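Notebook, sim cell 2 (two-arm mobile unit), Okbridge
October, Tuesday
Entry: L. Frei

Carried on from Guido's note about the left gripper letting go of flat objects. He had it down as a policy fault. I don't think it is. Ran the old checkpoint against the new build of the robot model and got the same drops, so it came in with the model update.

Settings at start of day:
Physics step 1,000 Hz, control at 60 Hz
Left and right finger friction as shipped in the Ferri model pack
Head camera pose from Manuela's calibration file, untouched
Scene: tiled room with the small grey chest of drawers

Found it before morning tea. The finger pads on the left gripper were still pointing at the default contact material, and the right ones at the rubber. Somebody (probably me) copied the right-hand block across and missed the last line. Fixed in the model file and checked in. Ermanno has reviewed it.

Reran the tidy-up task after the change, left arm on the framed landscape picture, right arm sent to the drawers. Stopped the run with the right gripper open in front of the chest to look at clearances.

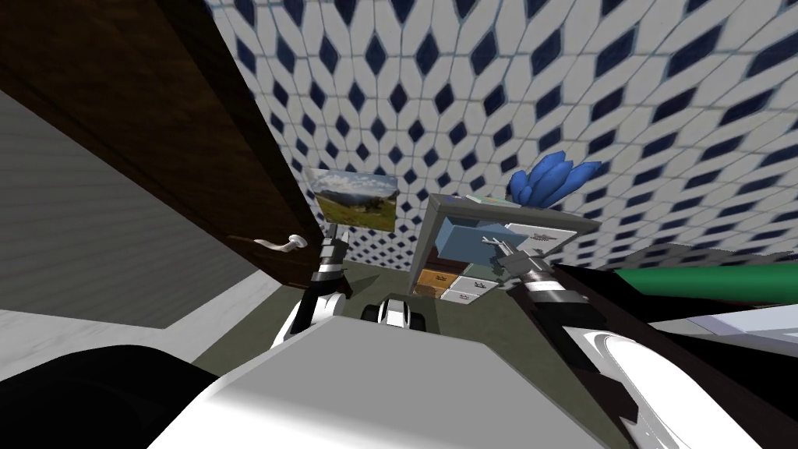 Right arm, reach to drawers

The approach pose is the old one, saved before we moved the base origin. Fingers end up in front of the blue panel and the white upper drawer, and I want them square on the handle before the close command goes out. Re-taught the pre-grasp in the editor and saved it under a new name so the old runs still replay. Didn't touch the wrist limits.

The small handles are a nuisance. The collision mesh on them is a single convex hull, so the fingers meet a solid lump where there should be a gap. Fiorella has a split version in the Sustow branch and will merge it when her own tests are through. Until then, don't read anything into failed drawer pulls.

Joint check, both arms

Swept each joint end to end with gravity on. Left elbow overshoots and rings. Brought the damping up to 24 and it settles. Right elbow left as is. Wrist joints fine on both sides.

Housekeeping

Cleared the render cache, it had filled the scratch disk again.
Dristex logger restarted, it was writing to last month's folder.
Old left finger block kept in the file, commented out. Please leave it there for now.

To do

Overnight batch, 4 workers, picture hold only, no drawers.
Manuela to confirm whether the head camera needs redoing after the base origin change.
Ask Guido which build he was on when he logged the first drop.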